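Re: [house-history] Floor wear as a clue to old room layouts
27 July 2018

Catching up on the thread after a couple of weeks away. 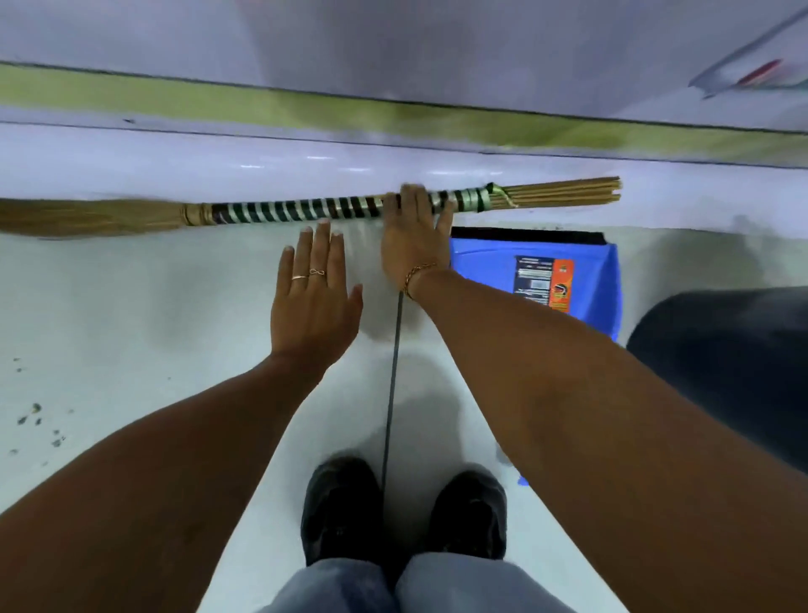

I wanted to answer the question about the Hustesden house, as we went through much the same thing in our own place and I still have the notes. The earlier message is quoted first and my reply follows it.

> We bought a house in Hustesden in the spring. The deed says 1909 but
> the kitchen end looks older to me. We pulled up the carpet in the
> back room and found pine boards that are worn down in a path that
> goes straight to a blank wall. On the other side of that wall is the
> pantry. The path picks up again in the pantry floor, but fainter.
>
> Does this mean there was a door? And is there any way to tell when
> it was closed up without taking the plaster off? My contractor wants
> to sand everything flat and I have asked him to hold off until I know
> what I am looking at.
>
> Also, there are 2 rows of small holes in the boards near the window
> and I can't work out what they were for.

First, I would keep holding off on the sanding. Once the boards are flat the path is gone, and so are the holes if they get filled. Lay a straight board across the worn area and measure the gap underneath with a ruler every foot or so. Write it on a floor plan. It takes an afternoon, and you will want it later when you are trying to remember which way the path bent.

A worn path that stops at a wall nearly always means a door, but it doesn't have to be a door in the wall you have now. In our house in Tadier the wall itself had moved. The path looked as if it ran into the plaster, and we spent a month looking for a door frame that was never there. The old wall had been two feet over, and the only sign of it was a line of darker boards and some cut nails broken off below the surface. So before you go looking for a frame, check whether the boards run under the wall or stop at it. You can usually see this from the cellar. If they run under it without a break, the wall was put up on top of a finished floor, and what you have is one big room that was divided.

As for dating it without opening the plaster, there are a few things to try. Take the baseboard off on one side only, starting at a corner, and label the pieces on the back with pencil. Behind it you will often find the bottom edge of the lath. Split lath is older than sawn lath in most places, though people reused it, so don't hang everything on that. Look at the nails. Look at the paint on the end of the baseboard too, and compare it to the paint on a baseboard elsewhere in the room. If one has six coats and the other has three, you have learned something about which came first even if you can't put a year on it.

Shining a flashlight along the wall at night, almost flat to the surface, will show you a patched doorway if there is one. Ours showed up as a faint upright line on the left and nothing at all on the right. The right side turned out to have been plastered by somebody with more patience.

On the holes near the window: I can think of a few explanations, and it depends on the spacing. Small holes in pairs along a wall may be from carpet tacks, and those would run the whole way around the room. If they are only at the window, a bench or a work table could have been fixed to the floor there for the light. There was a fair amount of piecework done at home in our part of the country, and a machine that shook was often screwed down. Larger holes, the width of a finger, might be where a pipe came up for a radiator, but you would expect to see one or two and not rows. Could you post the distance between the holes and between the rows? And whether they go all the way through?

I should also say something about cleaning, as it came up earlier in the thread. Please don't wet mop bare pine that has been under carpet. It will raise the grain and push the dirt down into the cracks. Sweep it, let the dust settle overnight, and sweep it again. Pick out the big cracks with a wooden skewer and keep what you find. We got buttons, a slate pencil, a great many pins, and part of a receipt from a dry goods store in Maldonado, and the receipt gave us a better date for that room than anything in the county records. If you use a vacuum, put a piece of stocking over the nozzle so the small things don't disappear into the bag. And if there is old paint flaking anywhere near, get it tested for lead before you do any dry sweeping at all.

The county records are still worth a trip. A date of 1909 on a deed may only be the year the lot was divided or the property changed hands - it doesn't tell you when the house went up. The tax rolls are better. Look for a year when the value of the lot jumps. Ours went from 50 dollars to well over 100 in a single year, and we take that to be the year the back part was added. Ask for the rolls by lot number, and get the old lot number off the plat first, as the numbering was changed in many towns.

If there was a fire insurance map for Hustesden, it will show the outline of the house and whether it was frame or brick. It won't show inside walls. The library in Drastadbridge has a good run of these for the smaller towns, and they will let you copy them by hand or pay for a scan. Call ahead, as the map room keeps short hours in the summer.

As for the contractor, ours wanted to sand too. We settled on a light hand scraping in the rooms that had been painted, and left the back hall alone apart from oil. You can feel the dip when you walk down it in socks. Some visitors ask when we are going to fix it.

Please post the hole measurements when you have them, and tell us what the cellar shows under that wall. I can send a copy of our floor plan with the wear marked on it if that would help you set yours up.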